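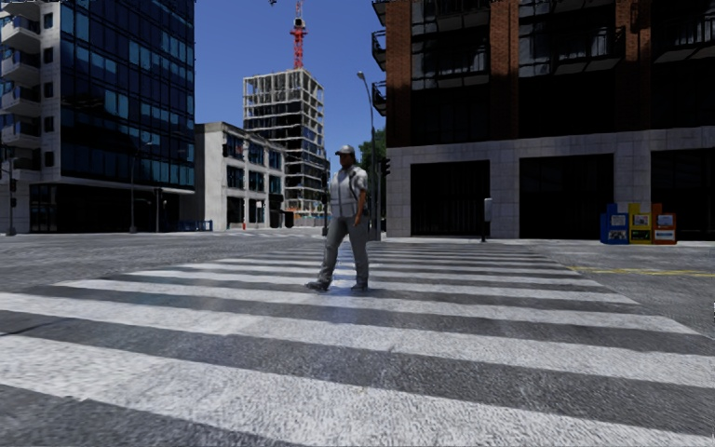
Eine Orgelpfeife klingt, weil Luft in ihr schwingt. Wie hoch der Ton ist, hängt vor allem von der Länge der Pfeife ab. In einer kurzen Pfeife braucht die Druckwelle nur wenig Zeit für den Weg hin und zurück. Sie schwingt deshalb oft in der Sekunde, und wir hören einen hohen Ton. In einer langen Pfeife dauert der Weg länger, der Ton ist tief. Stell dir die Welle als Fußgänger vor, der wie der Mann oder die Frau mit der hellgrauen Kappe über einen Zebrastreifen geht, am Bordstein umkehrt und wieder zurückgeht. Ist die Straße schmal, schafft der Fußgänger viele Wege in der Minute. Ist sie breit, schafft er wenige. Die Geschwindigkeit beim Gehen bleibt dabei gleich. Auch der Schall in der Pfeife ist immer gleich schnell, solange sich die Temperatur der Luft nicht ändert.

Woher kommt der Wind?

Die Luft in einer Orgel heißt Wind. Früher traten Menschen auf große Blasebälge, die Kalkanten genannt wurden. Das Wort meint die Menschen, die Bälge heißen einfach Bälge. Heute erzeugt meistens ein elektrisches Gebläse den Wind. Es drückt die Luft in einen Balg, auf dem Gewichte liegen oder an dem Federn ziehen. Der Balg sorgt dafür, dass der Druck gleichmäßig bleibt. Schwankt der Druck, schwankt auch der Ton.

Vom Balg strömt der Wind durch Kanäle in die Windlade. Das ist ein flacher Kasten, auf dem die Pfeifen stehen. Unter jeder Pfeife befindet sich ein Loch. Es ist verschlossen, bis jemand die passende Taste drückt und das passende Register eingeschaltet ist.

Was ist ein Register?

Ein Register ist eine Reihe von Pfeifen mit ähnlichem Klang. Für jede Taste gibt es in einer einfachen Reihe eine Pfeife. Die Orgel in Zelumside hat 22 Register und 1.367 Pfeifen. Manche Register haben mehrere Pfeifen für jede Taste. Sie heißen Mixturen und klingen hell und scharf.

Am Spieltisch sitzen die Registerzüge. Zieht die Organistin einen Zug heraus, kann die Reihe klingen. Schiebt sie ihn hinein, schweigt die Reihe, auch wenn Tasten gedrückt werden.

Lippen und Zungen

Es gibt zwei Bauarten von Pfeifen.

Lippenpfeifen arbeiten wie eine Blockflöte. Der Wind strömt durch einen schmalen Spalt gegen eine Kante, das Oberlabium. Dort pendelt der Luftstrom hin und her, einmal in die Pfeife hinein und einmal nach außen. So gerät die Luft in der Pfeife ins Schwingen.

Zungenpfeifen arbeiten eher wie eine Klarinette. In ihrem Fuß sitzt ein dünnes Metallblatt, die Zunge. Der Wind lässt sie vibrieren. Der Becher darüber verstärkt den Ton und gibt ihm seine Farbe. Bei Zungenpfeifen bestimmt vor allem die Länge des schwingenden Teils der Zunge die Tonhöhe.

Offen oder gedeckt?

Manche Pfeifen sind oben offen, andere haben einen Deckel. Eine gedeckte Pfeife klingt eine Oktave tiefer als eine gleich lange offene. Die Welle muss in ihr den doppelten Weg zurücklegen, bevor sich die Schwingung wiederholt. Orgelbauer nutzen das, wenn die Decke niedrig ist.

Orgelbauer messen die Länge in Fuß. Ein Fuß entspricht etwas mehr als 30 Zentimetern. Steht auf einem Registerzug 8', dann ist die tiefste offene Pfeife dieser Reihe etwa acht Fuß lang. Ein Register mit 4' klingt eine Oktave höher, eines mit 16' eine Oktave tiefer.

Versuch mit Strohhalmen

Du brauchst drei Trinkhalme aus Papier, eine Schere und ein Lineal.

Schneide die Halme auf 20, 15 und 10 Zentimeter zu. Halte bei jedem Halm das untere Ende mit dem Finger zu. Blase quer über die obere Öffnung, bis ein Ton entsteht. Notiere, welcher Halm am höchsten klingt. Nimm dann den Finger vom längsten Halm und blase noch einmal. Der Ton springt nach oben, denn aus der gedeckten Pfeife ist eine offene geworden.

Wörter zum Nachschlagen

Manual: Tastenreihe für die Hände
Pedal: Tastenreihe für die Füße
Traktur: Verbindung zwischen Taste und Ventil
Prospekt: Schauseite der Orgel
Intonation: Feinarbeit am Klang jeder einzelnen Pfeife

Text: Rutilio Orozco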